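The Foghorn

Stepan Lytvynenko bought the foghorn in May, when there was no fog.

It came from the harbour at Brerkholm, where they had gone over to something electronic, and it cost him £393 plus the hire of a van. He had meant to buy a lawnmower. His sister Vira, who had lent him the money for the lawnmower, stood at the gate in her slippers while he and the van driver walked it up the path.

"Does it cut grass?" she said.

"It was heard in three parishes," said Stepan.

Brenport is eleven miles from the sea. It had been a port until the river moved, and had kept the name out of pride, along with an anchor outside the bank and a pub called the Safe Return. Stepan felt the town had been living off the anchor for long enough.

He put the foghorn in the garden, between the runner beans and the fence, with its mouth pointing over Mrs Antoniuk's. This was not meant unkindly. It was the only way the thing would stand up.

Ustyna Antoniuk let a week go by and then sent round a jar of plums. Stepan, who had lived next to her for 33 years, understood this as a formal warning. He ate the plums and returned the jar washed, with a note saying the horn was ornamental.

"Is it?" said Vira.

"For the moment."

He needed compressed air. He asked at Pavliuk's garage, where young Pavliuk listened with great sympathy and said he would have to ask his father. His father said that he had gone to school with Stepan Lytvynenko and the answer was no. So Stepan wrote off for a second-hand compressor, and spent the summer in the shed with the door shut, coming in for meals with oil on his cuffs and a look Vira remembered from his beekeeping.

The beans did well. Something about the shelter, Mrs Antoniuk admitted over the fence. She had taken to hanging a tea towel on the rim of the horn, where it caught the afternoon sun, and by August she was up to pillowcases.

The fog came in October, at ten to six in the morning. Stepan saw it from the bathroom window. It had filled the lane and the church field and was starting on the hill, and he went downstairs in his pyjamas and overcoat with his heart going like a boy's. He took down a pillowcase, folded it and laid it on the fence. Then he opened the valve.

Vira said afterwards that she had thought it was God, and that He sounded annoyed. Every dog in Brenport spoke. Up at Romero's farm the geese left in a body. The bank's alarm went off and the bank's manager came out in a towel.

When it was over there was a long quiet, with plaster falling in it somewhere. Then a back door opened.

"Stepan," said Mrs Antoniuk, out of the fog. She sounded a long way off, though she was on her own step. "Is that how it's supposed to go?"

"I think so," said Stepan. "I think it goes twice."

There was a pause while she considered this.

"Wait till I've got my coat," she said.

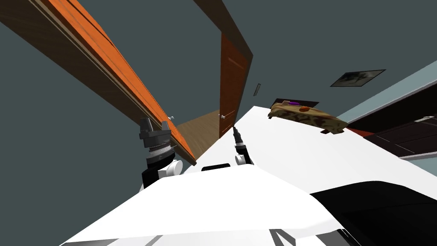
Mali Rees

Mali Rees writes short stories and is slowly finishing a longer one. She grew up a good deal nearer the sea than Stepan did, and slept through most of it.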